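Destari Public Health Office Faces Questions Over Emergency Powers

29 May 2026

Anastasia Liapis has served as policy director of the Destari Council on Public Health Law since the council was formed. In an interview at its Savham office, she set out the case for limiting how long a county health officer may keep an emergency order in force without a vote of elected members.

"The health officer is appointed, and that is proper," Ms. Liapis said. "But an order that closes a school or a business should come before the people who answer to voters, and it should come before them soon."
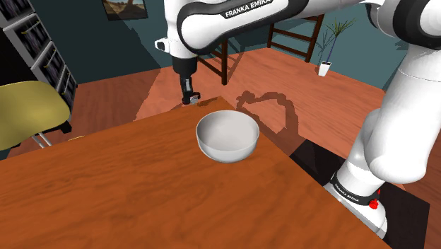

A computer rendering of a Franka Emika robot arm beside a table with a white bowl.

The council's proposal would end any emergency order after 13 days unless the county board votes to extend it. Under the present rules, the Tinton County order issued in December remained in effect for 81 days. The board received 374 written comments on the matter and held one hearing, which was limited to 100 speakers.

Ms. Liapis declined to criticize the county health officer, Haf Griffiths, by name. "I have no quarrel with her training or her good faith," she said. "My concern is with a rule that asks one person to carry the whole decision."

Dr. Griffiths has argued in letters to the board that a fixed limit could interrupt a response at its most difficult point. Asked about that view, Ms. Liapis said the board can meet by telephone on one day's notice.
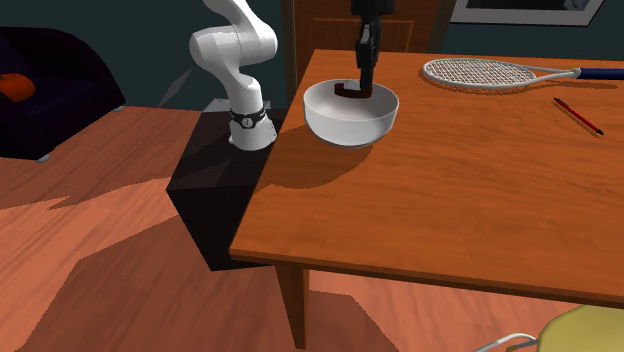
She also wants the evidence behind each order published when the order is signed. "People will accept a hard decision if they can read the reasons for it," she said. "In Mostyn they waited five weeks for a two-page memo - and by then few of them trusted it."

Board member Dwynwen Probert has agreed to sponsor the measure. A first reading has not been scheduled.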